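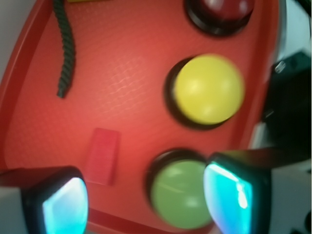
Selling on our own store plus two marketplaces: how do you keep stock from going negative?

Posted by granska_goods in Inventory and Orders

Hi all! We're a small shop selling stationery and desk bits, and things have gone really well since spring (so well that I'm now in a bit of a mess). We sell through our own site and 2 marketplaces, with 3,000 SKUs in total, although a lot of those are color variants of the same thing. Each channel has its own stock number, and a plugin copies them back and forth every so often.

The trouble is the gap between copies. Last month we sold the same last notebook on all three channels inside one lunch hour, and I had to cancel on two very nice people. One of the marketplaces also dings your seller score for cancellations, so I can't keep doing that.

Do I need a proper order management system, or is there a way to set up what I have so it behaves? I pack from one room, if that matters. I'd love to hear what other small sellers do!

Huiling Du

Oh, I love this problem, because fixing it makes the whole week calmer! I went through the same thing when we added our second marketplace.

The first thing I'd change is who owns the number. Right now it sounds like every channel thinks it does, and the plugin is trying to make peace between them. Pick one place as the master (your own store's back end is fine for one packing room) and let the others only receive. Orders come in, the master goes down, the master pushes out. If somebody edits a quantity directly on a marketplace, it gets overwritten, and that's what you want.

Then add a buffer. Most sync tools let you hold back a fixed quantity per channel. We hold back 2 on anything that sells daily, and nothing on slow items. When stock drops to the buffer, the marketplaces show sold out and only our own store can sell the last few. Yes, you give up a sale now and then, but our cancellations dropped right away.

Check how the sync is triggered too. "Every so often" usually means a timer. Look in the settings for order webhooks or "sync on sale" and turn it on. Keep the timer running as well, as a backstop for when a webhook gets missed.

One more spot that bit us: bundles! If you sell a notebook and pen set as its own SKU, it has to draw from the notebook and the pen. Otherwise you can do everything right and still oversell. Same with returns: don't let them go back into stock until you've looked at them.

I'd try all that before paying for a full OMS. Those really shine once you have a second warehouse or drop shippers and need orders routed to the right place. When you get there it's so much fun to see it work, but one room doesn't need it yet.

Tahiri

We use a paid OMS and like it. Setup took 6 weeks, mostly cleaning up SKUs that were spelled differently on each channel. Do that cleanup first whatever you choose! Export everything to one sheet, sort by barcode, and you'll spot the doubles fast.

Also ask any vendor how many channels are in the base price. Ours was 4 and the fifth costs extra.

oltonov_mike

just turn off the marketplaces during sales, works for me

granska_goods

Thank you all!! Found the webhook setting, it was off the whole time. Buffers are next, and then the bundles, which I hadn't even thought about. The SKU sheet is already open and it's ugly.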